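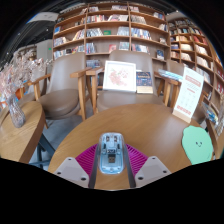 Section 7. Descaling your Dellano kettle

Please read this section through once before you fill anything. Descaling is easy work and most of it is waiting, but it does go better when you know what is coming next and have the jug and the cloth to hand.

If you live in a hard water area you will find a chalky, off-white crust building up on the base of the kettle after a few weeks. It is harmless to drink, though it makes the kettle slower and rather noisier, and sooner or later flakes of it end up in somebody's tea. We suggest descaling once a month, or whenever you can no longer see the shine of the base. In soft water areas you can leave it a good deal longer.

You will need:
30 g citric acid powder (sold with the baking or home brewing things)
A measuring jug
A soft cloth or an old washing-up sponge, without a scouring side

1. Unplug the kettle, lift it off its stand and let it cool. Tip away any old water.

2. Take out the spout filter by pressing the tab and pulling gently upwards. Put it to one side in a small bowl.

3. Pour 300 ml of cold water into the kettle, sprinkle in the citric acid and swirl it round until the grains have gone. Top up with cold water to the middle line.

CAUTION: Always add the powder to cold water. Powder dropped into hot water can fizz up quite fiercely and come out through the spout.

4. Put the kettle back on its stand and switch it on. Turn it off by hand just before it boils, then unplug it again.

5. Pour a little of the warm liquid over the filter in its bowl, and leave both to stand for 30 minutes. A gentle fizzing is quite normal – that is the scale letting go.

6. Empty the kettle into the sink, wipe round the inside with your cloth, and rinse well. Brush the filter with an old toothbrush under the tap and click it back into place.

7. Fill with fresh water, boil, and throw the water away. Do this 2 times before you make a drink.

NOTE: If there are still patches after all this, repeat from step 3. A kettle that has been let go for nearly a year may need the whole treatment again, and there is no harm in that.

CAUTION: Never mix citric acid with bleach or any cleaner containing bleach, as the fumes are dangerous. Keep the liquid off marble and limestone worktops too, where even a small splash will leave a dull mark.

White vinegar may be used if you have no citric acid in the cupboard. Use one part vinegar to two parts water, keep the window open, and expect to boil and empty the kettle once or twice more before the smell has gone.

Section revised December 12, 2018 by Emília Sokol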